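Storing wooden-stem cotton swabs in zip-lock bags: vent the bag or leave it sealed?

Asked 4 August 2023 | Viewed 2189 times | Cleaning and Storage

I split a bulk box of double-ended cotton swabs (wooden sticks) into small clear zip-lock bags. The bags live in a Groda drawer unit in an unheated utility room in Flarnham. Two of the bags packed last December now smell musty. The swabs are for cleaning contacts and lens mounts, so lint and mould both matter. Should I pierce the bags, or is there a better way of closing them? 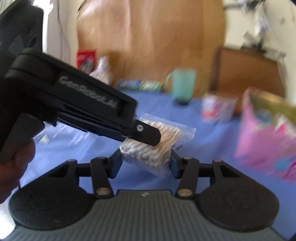
Small bag, swabs laid parallel, tips facing forward.

I press the air out before closing. No desiccant at present.

3 answers

Answer 1 (score 137)
Do not pierce them. A hole lets in dust and damp air, and cotton takes up both. The likely cause is moisture already in the sticks when you closed the bag. Wood holds more water than paper or plastic stems and releases it slowly.

Spread the swabs on a clean tray in a heated room for 24 hours, then bag them. Add one small silica gel sachet per bag, at the closure end, away from the tips. Run a finger along the strip twice. Bin the musty ones; airing removes the smell but leaves any spores.

Answer 2 (score 2)
just use a jam jar

Answer 3 (score 14)
Agree with the first answer, except that thin bags pass some water vapour even when shut. Put the small bags inside one rigid box with a gasket. I use a Traduvico 579, which takes a dozen bags on edge. Same set-up in a damp ground-floor flat in Cáceres, no smell after two winters. Change the silica gel when the beads turn colour.

Comments on this answer are closed.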